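Desconfio das caixas que se dobram sozinhas. A promessa vem sempre impressa em algum lado, em letras simpáticas: sem cola, sem fita, monta-se num instante. Comprei um maço de 11 à Julico em dezembro, para arrumar a loiça miúda que andava aos tombos pelos armários, e continuo à espera do instante.

A minha amiga Dorota Wilczyńska, que vende cerâmica, jura por elas. Diz que a culpa é minha, que não vinco como deve ser. Talvez. Mas um objeto que exige técnica ao comprador devia dizê-lo antes de lhe cobrar o dinheiro.

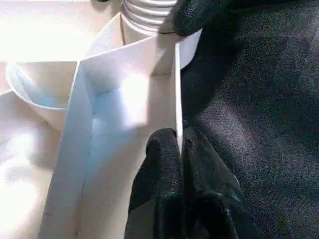 O cartão branco tem boa imprensa. Passa por limpo, por sério, por amigo do ambiente, e fica bem em qualquer prateleira. A Fulard cobra 126 coroas por um conjunto que, tirado o logótipo, é uma folha com vincos. E o vinco é tudo o que ali há: uma linha comprida onde uma face encontra a outra, e uma aba fina que é preciso apertar para que a coisa se mantenha em forma de caixa. Ao lado de uma tigela branca de rebordo liso, que guarda a sua forma sem ajuda de ninguém, a comparação não favorece o cartão.

Dir-me-ão que a tigela se parte. Pois parte. Tenho em casa duas que foram da minha avó e que sobreviveram a três mudanças embrulhadas em jornal, dentro de caixotes de fruta pedidos na mercearia. Não me lembro de alguém ter vincado fosse o que fosse.

O que me irrita é a arrumação transformada em compra. Primeiro vem a caixa, depois o suporte para as caixas, depois o separador para o suporte. Damian Ziółkowski, com quem discuto isto há anos, gastou 600 coroas na Draltico antes de ter guardado uma única chávena. Defende-se dizendo que agora sabe onde está tudo. Eu também sabia onde estava tudo: no armário, ao monte.

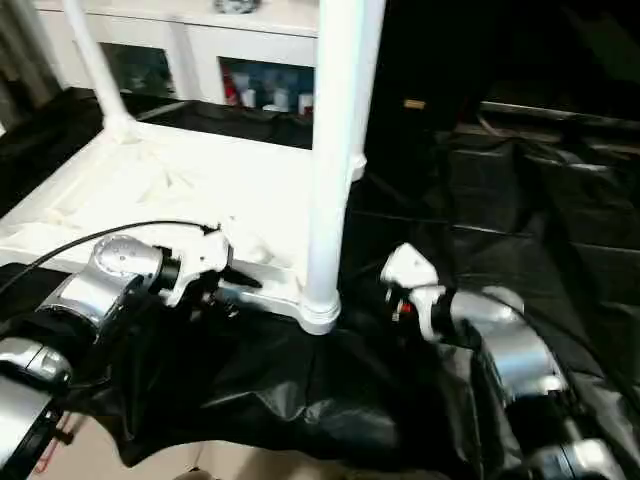 Admito uma parte do argumento dele. Quem tem pouco espaço ganha em empilhar, e um suporte com raiz firme e postes direitos vale mais do que dez caixas bonitas. Se é para gastar, que seja na estrutura. O resto pode ser um caixote qualquer, desde que caiba.

Já a ideia de que uma casa arrumada em branco deixa a cabeça mais leve, essa não compro. Li-a no folheto da Julico e ouvi-a repetida pela Dorota, quase palavra por palavra. Das minhas 11 caixas, quatro estão montadas. Uma guarda pilhas, outra guarda as instruções das restantes.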